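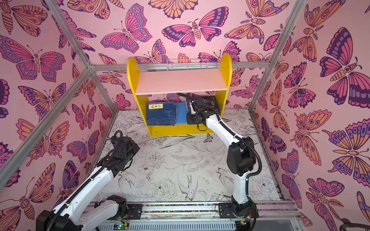
Schmetterling oder Nachtfalter?

Auf einer Tapete kann man sie bunt durcheinander drucken, in Lila, Orange und Pink. Draußen im Garten sind die einen meist am Tag unterwegs und die anderen meist in der Nacht. Forscher zählen sie trotzdem alle zu einer einzigen großen Gruppe, den Schmetterlingen. Nachtfalter sind also auch Schmetterlinge. Wer am Tag fliegt und keulenförmige Fühler hat, wird in der Regel Tagfalter genannt.

Auf die Fühler schauen

Die Fühler sitzen vorn am Kopf. Bei Tagfaltern sind sie dünn und am Ende verdickt, wie ein Streichholz. Viele Nachtfalter haben Fühler, die wie kleine Federn aussehen. Auch auf der Tapete mit den rosa Wänden haben einige Falter solche gefiederten Fühler. Bei echten Nachtfaltern sind sie oft beim Männchen besonders breit. Es riecht damit die Weibchen, manchmal über weite Strecken.

Augen, die nicht sehen

Viele der gedruckten Flügel tragen runde Flecken, die an Augen erinnern. Man nennt sie Augenflecken. Es gibt sie auch in der Natur, zum Beispiel beim Tagpfauenauge. Sitzt der Falter mit geschlossenen Flügeln da, sieht er dunkel aus wie ein altes Blatt. Kommt ein Vogel zu nah, klappt er die Flügel auf. Der Vogel sieht plötzlich vier große Augen und erschrickt – und der Falter hat Zeit zum Wegfliegen.

Woher kommt die Farbe?

Die Flügel sind mit winzigen Schuppen bedeckt, die wie Dachziegel übereinanderliegen. Jede Schuppe hat ihre eigene Farbe. Manche Schuppen schillern auch nur, weil sie das Licht auf besondere Weise zurückwerfen. Fasst man einen Flügel an, bleiben Schuppen am Finger hängen. Sie wachsen nicht nach. Deshalb soll man Falter nur anschauen.

Die Linien im Flügel heißen Adern. Sie machen den dünnen Flügel fest, so wie die Stangen einen Drachen. Wenn ein Falter aus der Puppe schlüpft, sind seine Flügel noch weich und zerknittert. Er pumpt Flüssigkeit in die Adern, und die Flügel spannen sich auf.

Der Körper in Ringen

Bei manchen Faltern auf der Tapete ist der Leib in Abschnitte geteilt. Auch das stimmt mit der Natur überein. Ein Insekt besteht aus Kopf, Brust und Hinterleib, und der Hinterleib ist aus Ringen aufgebaut. An der Brust sitzen die sechs Beine und die vier Flügel.

Und die Vögel am Boden?

Der weiße Boden ist mit feinen schwarzen Linien bedruckt: Pfingstrosen, Rosen, Gräser und fliegende Vögel. Einer davon sieht mit seinen langen, gegabelten Schwanzfedern einer Schwalbe ähnlich. Echte Schwalben fangen ihr Futter im Flug, vor allem Mücken und Fliegen.

Zum Ausprobieren

Zeichne einen Falter auf Papier. Falte das Blatt in der Mitte und male nur auf die eine Hälfte einen Flügel, mit Wasserfarbe und ziemlich nass. Dann klappst du das Blatt zu und drückst es flach. Beim Aufklappen sind beide Seiten gleich – so wie bei einem echten Schmetterling. Die Fühler malst du zum Schluss mit einem Stift dazu, als Keule oder als Feder.

Text: Pao-chu Yip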